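Ticket 2597: left arm lets go of thin items
Product: Tarkar two-arm kitchen kit, trial unit
Opened by: Jennylyn Yap
Assigned to: Efren Sebastian, Testari support
Status: open
Opened: 15 May 2022

Hi Efren, me again! First the good news, the kit has been up and running since the firmware update and the startup fault from my last ticket hasn't come back. So thank you for that, you can close that one.

New problem. The left gripper keeps losing its hold on skinny things. Plates are fine, bowls are fine, mugs are fine (I was nervous about mugs). But give it chopsticks or the handle of a teaspoon and it grabs, lifts, and then somewhere on the way over to the sink the fingers open up a hair and down it goes. I ran the same pick 19 times last night and it dropped 18 of them. The one it kept, it kept for the whole move, which is kind of making me crazy.

Things I tried before writing to you:

Restarted the controller, then restarted it again with the left arm unplugged and plugged back in. Same.

Turned grip force up to 80 on the settings page, which is as high as the trial license lets me go. It squeezes harder at the start, I can hear it, and then it still relaxes partway through the move.

Ran the wrist camera calibration on the left side. It passed on the first go.

Wiped the fingers down with dish soap and let them dry overnight. No change, but they needed it.
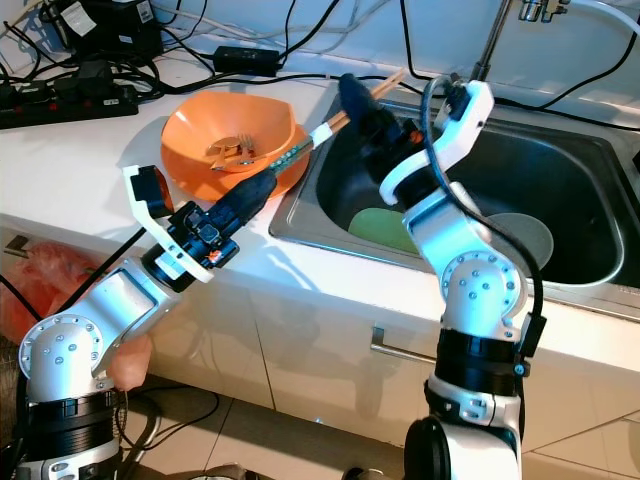 Anyway, the right arm has the same settings and doesn't do this, or at least I haven't caught it yet. I copied the right arm's grip profile over to the left to see if it would behave, and the app gave me "profile mismatch, using default" and then went ahead and ran the job without asking me. Is that supposed to happen? If it's been quietly using the default this whole time, then my force setting wasn't doing a thing.

Log from last night is attached. I also have to decide in June if we're keeping the kit or sending it back, so I'd love to get this one sorted while I still have some trial left.

Jennylyn

Reply from Efren Sebastian

Hi Jennylyn, thanks for doing all that first, it saves us a round. The mismatch message is a real clue. Left and right profiles are stored separately and you can't copy one to the other, but the app should stop and tell you, and I've filed that as a bug.

Your log shows the left side dropping to the default hold force as soon as the travel move starts. Could you go to Arms, Left, Grip, delete every saved profile, and make a fresh one with "hold during travel" checked? Set the minimum object width to the lowest value too. Please leave the force at 60 for now.

Reply from Jennylyn Yap

OK, did all of it. "Hold during travel" was unchecked on the left and checked on the right, and I swear I never touched it!

Much better. I've only had time for a handful of runs, but the chopsticks made it all the way over each time. The teaspoon still slipped once, and that time it picked it up way down at the wide end, so maybe that's a separate thing? I'll do a longer batch tonight at the lower force and send you the log. Please keep this open until then.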